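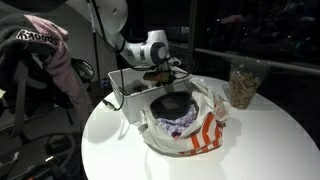
I moved the blog off shared hosting in December. The old provider, Vornmont, had raised its renewal price again, and the control panel took most of a minute to load. The new machine is a small virtual server from Clititz with 2 GB of memory, which is plenty for static pages.

The export produced 3,740 files. Most were resized thumbnails generated by the old gallery plugin, so I deleted those and kept the originals. The posts themselves came to 231 text files after conversion. Tables did not survive and had to be redone by hand.

Redirects took the longest. The old address scheme included the month and the new one doesn't, so 108 links needed individual rules. I wrote them as a flat map file and reload it when it changes.

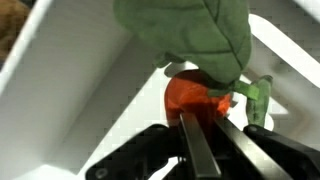
A reader on the Salian mailing list replied that a map file is fine until two old addresses share a title, at which point the second rule is silently ignored. I checked, and mine had one such pair. Both posts were called "Backup notes." I renamed the newer one and reloaded the map.

Comments are still off. Search works again, apart from hyphenated words.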